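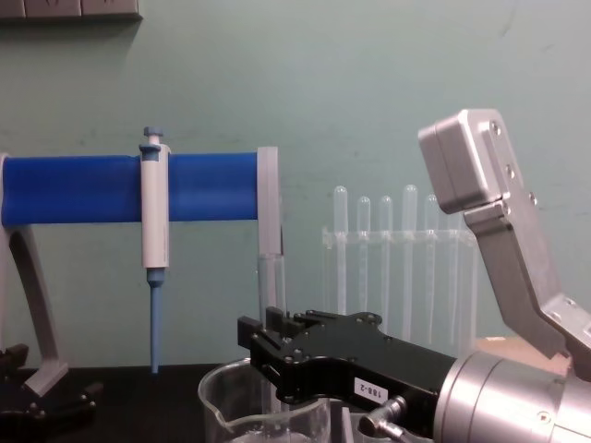
Jennylyn Dimaculangan objects that a handout on bench layout is wasted paper, as anyone who can read a protocol can find room for a pipette. Her written comment on last year's version continues: "The students lose marks on dilution arithmetic and on technique. Give them another page on those." The arithmetic has its own handout (Unit 3). Technique is split between Unit 4 and the present one, and where a pipette is kept between transfers is treated here as part of technique.

Unit 2: Bench layout and small equipment
Notes prepared by Imelda Agbayani
Revised 2020-02-24

2.1 Scope

These notes cover the parking and handling of air-displacement micropipettes, the storage of glass test tubes in racks, and the division of the bench into areas. They apply to all practicals in the Quiambao teaching laboratory. Centrifuge tubes and microplates are covered in Unit 5.

2.2 The pipette stand

A pipette between transfers has three possible positions: in the hand, on its side, or hanging. Only the first and last are acceptable in this course.

Hanging keeps the shaft vertical. If liquid has been drawn past the tip by mistake, a vertical shaft lets it drain back down. In a pipette laid on its side the same liquid runs toward the piston and seal, where it causes corrosion and a slow loss of accuracy. The error is small at first and is usually found only at the next calibration check.

The stand in the photograph is of the bar type, with the pipette hung from a horizontal cylinder. Check the following on any bar stand before use:

The feet sit flat on the bench. A stand that rocks is taken out of service.
The pipette is fully seated and does not swing when released.
There is clearance between the end of the tip and the bench surface.

The last item needs attention. A pipette hung with a long tip fitted may come very close to the bench. Look at the gap from the side, with the eyes at bench level. A tip that has touched the surface is discarded, whatever the surface was last wiped with.

Hanging with a tip fitted is allowed only during a series of transfers of the same liquid, and only when the tip is empty. At the end of the series, eject the tip and hang the pipette bare. Do not hang a pipette with liquid in the tip.

2.3 Test tubes in the rack

Clean, empty tubes are stored closed end up. Rinse water drains out and dust does not settle inside. The tubes pictured are stored this way, with their rounded ends above the upper shelf of a transparent rack.

Tubes in the same rack may stand at slightly different heights. Causes include differences in tube length, a tube not pushed fully down, and a lip resting on the edge of a lower hole. Before turning tubes over for use, seat each one by hand. Do not force a tube that binds. Exchange it for another or move it to another hole.

Clear tubes in a clear rack are hard to see against a pale wall. Two practices follow from this:

(a) Label the tubes before filling. Write on the upper third of the wall, clear of the expected liquid level.
(b) Read liquid levels against a dark card held behind the tube. Cards are in the drawer under bench position 2.

A single tube standing apart from the rack is treated as in use until its owner has been found. Do not return it to the rack on the grounds that it looks clean.

Acrylic racks must not go in the autoclave or the drying oven. Ethanol crazes acrylic over time, so wash them with mild detergent and lukewarm water. The Allarix racks bought in January are polypropylene and may be autoclaved. If in doubt, read the mark on the underside.

2.4 Bench areas

Divide the bench into three areas before starting.

Rear: racks, stock bottles, and anything that is handled rarely. Items stand against the wall but do not block the outlets.
Side: the pipette stand, on the side of the hand that holds the pipette. Left-handed students move the stand and should not reach across.
Front: the working area, at least 30 cm deep. Only the tubes of the current step stand here.

Cardboard is kept off the working area. It sheds fibers, absorbs spills, and cannot be wiped down. Boxes of tips or gloves are opened at the side counter and the contents carried over.

A black bench top shows salt residues and white powders well and shows clear liquids poorly. To find a water film, look along the surface toward the light.

2.5 Setting up for Practical 2

1. Wipe the bench and let it dry.
2. Place the stand and test it for rocking.
3. Hang the 100 µL pipette. Check the volume setting before and after hanging, as the dial can be turned by the grip of the hand.
4. Place the rack at the rear. Seat the tubes.
5. Label the tubes and turn them open end up.
6. Fit a tip, pre-wet it with the working solution, and begin the series.

Allow around ten minutes. Reports should give the pipette serial number, which is on the handle. "Blue pipette" is not accepted.

2.6 Reading

Garkberg, Bench Practice for Beginners, p. 118 (pipette storage).
Hodorlow course notes, section on glassware. Their advice on storing tubes open end up under foil applies to sterile work and is not followed here.

Corrections to I. Agbayani, in writing, before the next practical.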